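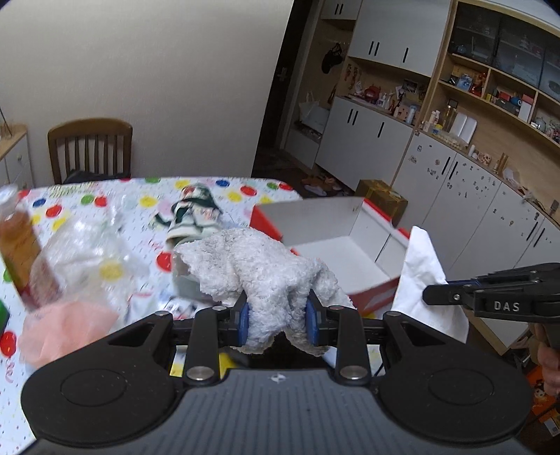
Fig. 1. Both hand-held grippers in use at the table, white cloth in one, white tissue-like sheet in the other.

Ticket: Pirkcombe open day, gripper demonstration
Opened: 16 March 2021
Site: Konadgate
Status: closed, one item carried over
Priority: normal

Reported problem
During the first session for visitors, the left gripper dropped the terry cloth on repeated attempts. The right gripper handled paper tissue without trouble. The host asked whether the two units had been set up differently. The recorder also stopped once in the middle of a session and had to be restarted by hand.

Equipment
Two hand-held grippers, left and right, with blue pads on the left unit. Logging through Polik on one laptop. Power strip and cable drum supplied by Van Dijk. Spotted tablecloth left on at the host's request.

Log

Entry 1
Checked the left unit with no load. Jaws open and close over the full range, no grinding, pivot screws tight. Opening at rest reads 97 mm in Polik. The setup sheet gives 116 mm. The right unit reads 116 mm.

Entry 2
Restarted Polik with the left jaws held fully open. Reading unchanged at 97 mm. Swapped the two data cables at the laptop end. The low reading stayed with the left unit, so the cable and port are ruled out.

Entry 3
Opened the stored settings. The zero point for the left unit dates from October and was taken with the previous pads, which are thicker. The new pads were fitted before transport and the zero was not taken again. Polik was therefore showing the jaws as more closed than they were, and the visitors, who were told to squeeze until the bar on screen turned green, let up too early on thick cloth.

Entry 4
Took a new zero on the left unit: jaws shut, hold, save, open, save. Reading at full opening now 116 mm. Repeated 3 times with the same result.

Entry 5
Cloth test. Picked up the terry cloth by the middle, lifted, turned, put down. No drops. Picked it up by the edge – one slip, put down to loose threads catching on the pad. Advice to demonstrators: take terry cloth by the middle and leave edge grips for flat fabric.

Entry 6
Recorder stop. The Polik log shows the disk buffer full at almost 200 seconds into the take. The laptop was on battery and had dropped to its low power setting. Plugged into the Van Dijk strip and set the power plan to full. Ran a longer take with both grippers moving and the recorder did not stop.

Cause
Old zero point on the left unit after a pad change. Separate fault: laptop power plan.

Action taken
Left unit zeroed again. Power plan changed and the setting noted on the laptop lid. Second session for visitors went ahead with both units.

Carried over
The setup sheet has no line for taking the zero after a pad change. Line to be added before the kit leaves Konadgate again. Polik gives no warning when the stored zero is older than the pads – raised as a separate request.

Reply from host, Pirkcombe
Second session fine from our side. Two visitors asked if the grippers can fold a towel as well as pick one up. Please send the settings file with the kit next time, as we had no copy here.

Reply from support
Settings file attached. Folding works with two people or with one person holding both units; allow extra table space. Ticket closed.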